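Grivwood Cider and Spirits
Progress report to the Lesisent Rural Enterprise Fund
Period covered: January to April

Summary

The project is on schedule for the still and behind schedule for the tasting room. Spending is within the approved budget. We are asking for one change to the work plan, set out under Changes requested.

Production

The still was installed in February and passed its pressure test at the second attempt. The first attempt failed on a gasket, which the supplier replaced at no charge. We have since made nine runs of apple brandy from last fall's cider. Two of these were set aside because the cuts were made too late and the spirit tasted heavy. It will be redistilled in the summer.

The remaining spirit is resting in oak. Half of the casks came from a cooper in Cáceres and previously held sherry. Shipping took longer than quoted, and the casks had to be soaked before filling because the staves had dried out. We would order earlier another time.

Pear liqueur is at the recipe stage. Oltex supplied trial bottles in two shapes. The taller one did not run well on our filler – the neck is too narrow for the nozzle – so we have chosen the shorter one. Our first order will be for 1000 bottles.

Licensing and labels

The distilling permit is in place. Label approval for the brandy came through in March. The liqueur label was sent back with a question about the wording of the fruit content and has been resubmitted.

Tasting room

The floor, drains and bar plumbing are finished. The electrical inspection was moved back by the county, and the bar counter cannot be fixed until it is done. Painting and furnishing of the guest areas has gone ahead in the meantime.

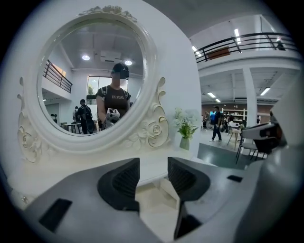
White vanity table and mirror with carved roses.

We now expect to open to visitors in early summer, around six weeks later than planned. Tour bookings have not been opened yet.

Changes requested

We ask to move the unspent part of the signage line to cold storage. The present cooler is full during pressing, and fruit had to be turned away last fall. The total grant amount would stay the same. A quote for the cooler is attached with the receipts.

Next period

Redistill the two held runs. Bottle the first liqueur batch once the label is approved. Complete the electrical inspection and fit the bar counter. Hire one part-time server for the tasting room.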